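Aug 3, 2023
Posted by: bench two, Irkstead workshop

Sorting trials again, and I'm writing this up before I forget which settings were which. The question from May still stands – can the pair of arms do the tidy-up-the-odds-and-ends job that any of us would do with one hand while holding a mug of tea? Short version: bits of it, on a good day, slowly.

Where we'd got to: Fumunitz is the planner build, Flores is the older one that I keep going back to because at least I know how it fails. Ran 384 picks with Flores over the last fortnight and 368 with Fumunitz (would have matched them but I lost an afternoon to a pendant that wouldn't come out of its fault state, and then I wanted my tea). Fumunitz is better on anything with a flat face. Flores is better on anything daft, which I did not expect at all and still can't explain. If anyone has a theory please scribble it underneath.

The daft things are the whole point though! Skollen want to know about kitchen drawers and the bottoms of toolboxes, and those are full of handles and clips and curvy bits off something you threw out years ago. Nobody's drawer is full of neat blocks. So I've dropped the blocks completely and I'm only using awkward shapes from now on.

Handles are horrible. Go for the middle of the U and the fingers have to come in at just the right turn, go for an arm and the whole thing swings round like a gate. I tried closing at half speed and that helped a bit. Curved pieces roll or rock when they're nudged, so the planner thinks it knows where they are and it's wrong by the time it gets there. Thin flat things are a different misery – the fingers have to get right down to the cardboard, and I've been too cautious with the floor height. Dropped it by a hair this morning. No crunching so far, touch wood.

The tape grid has been worth the faff. I can call out a square and put a piece back in the same place without measuring, and it's made my notes much less vague than the May ones. 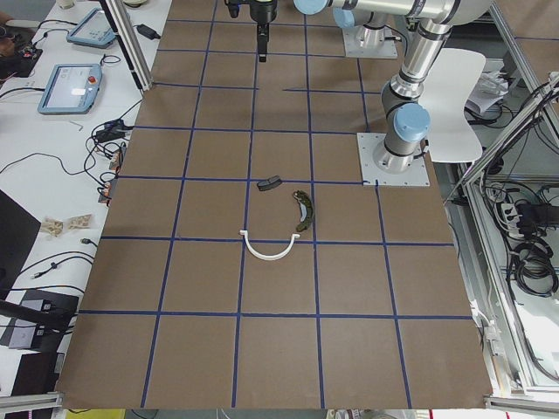
Handing over from one arm to the other is still the slow part. Both want to be in the middle of the board and both are terribly polite about it, so one waits, then the other waits, and I sit there wanting to do it myself. I timed one clear-up at 19 minutes. My nan could do it in one, with her glasses off.

So would I let it loose on a real drawer? Not yet. On a shop-floor bench with one sort of part coming at it all day, yes, I think so, and I'd have said no in May.

To do:
check gripper pads for wear, we must be some 2000 closes in by now
try handles standing up as well as lying down
put the floor height in the shared sheet this time
ask Skollen whether they care about speed or only about drops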